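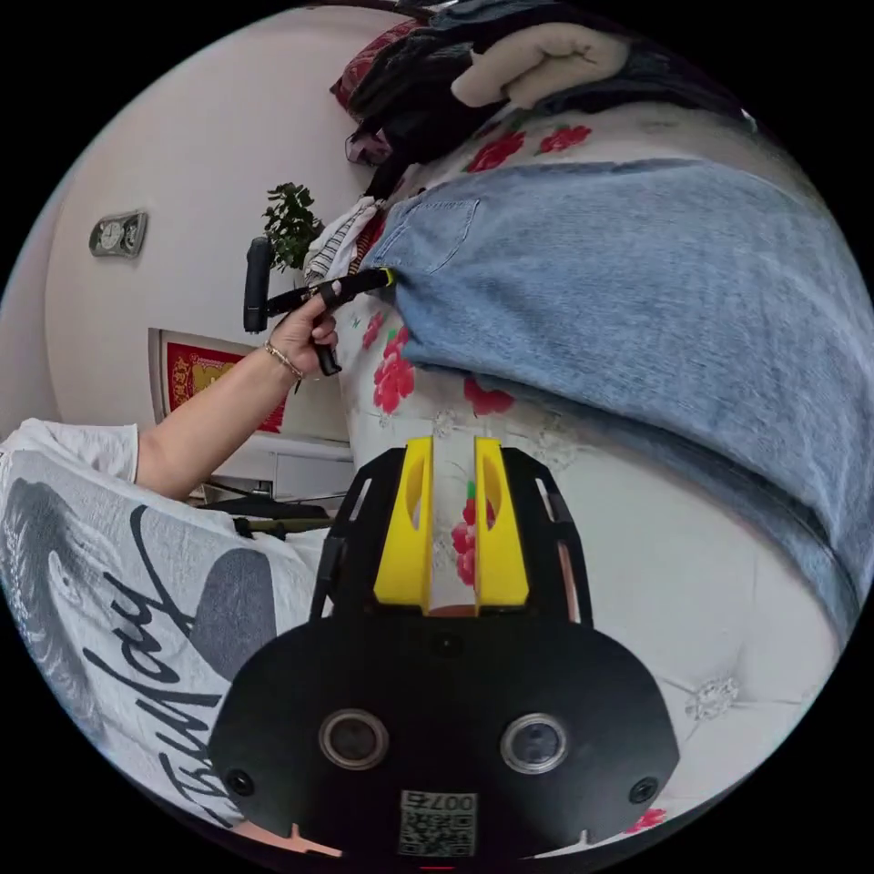 How much bookkeeping do I need to know before I start the Stodik Payroll Home Study Course? None at all, as long as you are comfortable with percentages and can find your way around a simple spreadsheet.

Search courses, books and resources
Search
Enter a keyword

Stodik Payroll Home Study Course

We have been putting this course together, taking it apart and putting it back together again for a good while now, and we are very pleased with how the new edition has come out. It teaches payroll from the ground up, starting with what a payslip is for and ending with a full year-end for a small company, and it does so at a pace that suits people who are fitting their study in between a job, a family and everything else.

The course comes as a printed workbook of 374 pages, with a matching set of spreadsheets to download. You will work through 6 units in order. Each unit opens with some reading, moves on to short worked examples and then hands you a batch of figures to process on your own – and there are 216 practice exercises in all, every one of them with a full answer at the back showing the working line by line. We know how maddening it is to be told that your total is wrong and not be shown where you strayed!

What the units cover

Unit 1: Gross pay, hours, overtime and salaries
Unit 2: Tax codes and how to apply them
Unit 3: National Insurance for employees and employers
Unit 4: Pensions, student loans and other deductions
Unit 5: Sick pay, parental pay, starters and leavers
Unit 6: Month-end, year-end and putting mistakes right

Most of the exercises are built on one made-to-measure set of books, belonging to a garden furniture business called Haugland. You will meet its staff in Unit 1 when there are just a handful of them, and by Unit 6 you will be running the payroll for the whole workforce, including the seasonal people and one rather awkward leaver whose final pay needs doing twice. Learners tell us they grow quite fond of the place.

Unit 5 is the longest and most people find it the hardest, so do leave yourself extra evenings for it (the parental pay section in particular is worth reading through twice before you pick up a pencil).

Marking and support

The standard version is self-marked. If you would like someone to look over your work, the supported version adds a written review at the end of every unit from our tutors in Jamidcombe, who will go through your figures and send back notes. You can move up from standard to supported at any point and pay only the difference.

Your certificate of completion is issued by Stodik once the final assignment has been passed. It is our own certificate and not a professional qualification, though plenty of our learners go on to one afterwards.

Ordering

The catalogue number is 803. Please quote it if you order by post or telephone. Workbooks are sent out in the Rokska ring binder, so the pages lie flat on the desk and can be taken out as you need them. Replacement pages for the new tax year go out to registered learners each January, with no charge for the first set.

Page updated October 20, 2023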